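Pince portative Polari – démonstration à l'atelier de Zisanville

Équipement de préhension / Manipulation de pièces plastiques / Démonstration sur rendez-vous

En bref
Type : pince à deux doigts, tenue à la main, caméra intégrée
Doigts : bras articulés, interchangeables
Usage : prise et présentation de raccords, tubes, profilés courts
Démonstration : atelier Heydari, Zisanville, toute l'année sauf en avril
Durée de la visite : une matinée, accueil à 9 h

La Polari se tient comme un gros outil de bricolage et se ferme comme une pince de robot. On la prend en main, on attrape une pièce, on la tourne, on la repose, et la caméra enregistre le geste du point de vue de l'outil. Les mouvements servent ensuite à préparer le travail d'un bras automatique sur les mêmes pièces. Je l'avais vue sur catalogue et je m'attendais à quelque chose de raide, de lourd, un peu laborieux. Au bout de dix minutes je ne voulais plus la rendre !

L'atelier Heydari la présente sur un vrai poste de travail, avec les pièces du jour et tout ce qui traîne sur une table quand on travaille. Flurina Rainer, qui s'occupe des démonstrations, commence toujours par les raccords en plastique. Elle pose la pièce devant le visiteur, lui tend la pince et le laisse se débrouiller. Les explications viennent après, une fois qu'on a raté deux ou trois prises et qu'on a de vraies questions à poser.

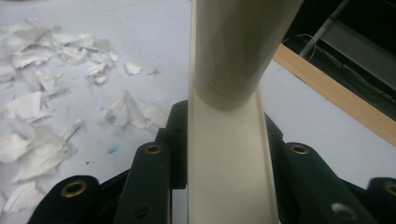 Les doigts sont la partie la plus réussie de l'outil. Chacun est formé de bras reliés par des articulations, et c'est ce montage qui permet de venir se placer des deux côtés d'une pièce sans que la main ait à corriger sans arrêt. On le comprend bien avec un tube clair terminé par un raccord plus large : les doigts vert foncé se rangent de part et d'autre, et l'on garde la jonction des deux segments bien en vue, pile là où l'on a besoin de regarder. Les trous cerclés de laiton sur les bras m'ont plu aussi (j'ai un faible pour la quincaillerie bien finie). Quant aux petits bouts de papier froissés éparpillés sur le plateau, ils n'empêchent pas du tout de suivre le geste, et je préfère cent fois un essai dans ces conditions à une démonstration sur une table de salon professionnel.

Prise en main

La poignée convient aux droitiers comme aux gauchers. La course des doigts se règle par une molette, que l'on atteint du pouce sans lâcher la gâchette. Le premier réflexe est de serrer trop fort – tout le monde le fait, m'a dit Flurina Rainer, y compris les gens qui montent des raccords depuis vingt ans. Elle fait alors reprendre la même pièce en fermant lentement, jusqu'à sentir le contact dans la gâchette, et pas davantage. Le geste vient vite.

Il faut aussi apprendre à orienter le poignet pour que la pièce reste face à la caméra. Avec une pièce longue, le mieux est de l'approcher dans l'axe et de tourner seulement une fois la prise assurée. J'ai fait l'inverse pendant un bon quart d'heure, et mes enregistrements de ce quart d'heure ne sont pas des chefs-d'œuvre.

Le déroulement de la matinée

Accueil et café, puis présentation du poste. Essais libres sur des raccords simples. Pause. Essais sur des profilés ouverts, plus délicats. Relecture des enregistrements sur écran, en petit groupe, et c'est le moment que j'ai préféré : on voit tout de suite pourquoi une prise a tenu et pourquoi une autre a glissé. Nous étions 21 ce jour-là, répartis sur plusieurs postes, et chacun a pu garder l'outil assez longtemps pour s'y habituer.

Kulap Duangkaew animait la relecture. Elle a travaillé sur les lignes d'assemblage de Bornbridge avant de rejoindre l'atelier, et cela s'entend. Elle parle de cadence, de bacs mal remplis, de pièces qui arrivent à l'envers. Elle a conservé plus de 2 000 prises enregistrées sur ce type de pièces, les bonnes et les mauvaises, et elle en ressort une dès que quelqu'un doute. Un visiteur soutenait qu'il valait toujours mieux saisir un tube par son extrémité. Elle lui a passé des exemples les uns après les autres, avec beaucoup de patience, et il a fini par redemander la pince pour essayer autrement.
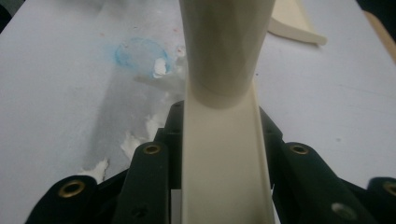

Peut-on venir avec ses propres pièces ?
Apportez-les, c'est même recommandé. Prévoyez deux ou trois exemplaires de chaque modèle et signalez-les à l'inscription, pour que l'atelier choisisse les doigts adaptés avant votre arrivée.

Faut-il avoir déjà utilisé un robot ?
Aucune expérience n'est demandée. La moitié de mon groupe venait du montage manuel et s'en sortait très bien, souvent mieux que les automaticiens.

Les profilés ouverts

Ce sont les pièces les plus intéressantes à essayer. Un tube fermé pardonne beaucoup, alors qu'une gouttière a deux parois latérales, et si l'on serre de travers la pièce pivote. La bonne méthode consiste à placer les doigts à la même hauteur des deux côtés, puis à fermer d'un seul mouvement régulier. Prenez votre temps sur cette partie. J'y serais bien restée jusqu'au soir.

Versions et accessoires

La Polari 22 est la version courte, pour les petits raccords et les postes encombrés. La Polari 44 s'ouvre plus largement et accepte les pièces coudées. Les deux partagent la même poignée et les mêmes batteries. Le changement de doigts se fait avec une clé fournie dans la mallette, où se trouvent également une dragonne, un support de table et un câble de transfert. Pour un premier essai je conseille la 44, un peu plus encombrante mais plus tolérante quand on débute.

Inscription

Les demandes se font auprès de l'atelier Heydari, à Zisanville, en précisant le nombre de participants et la version souhaitée. Chaussures fermées obligatoires. Le parking est derrière le bâtiment, l'entrée de l'atelier se trouve côté cour.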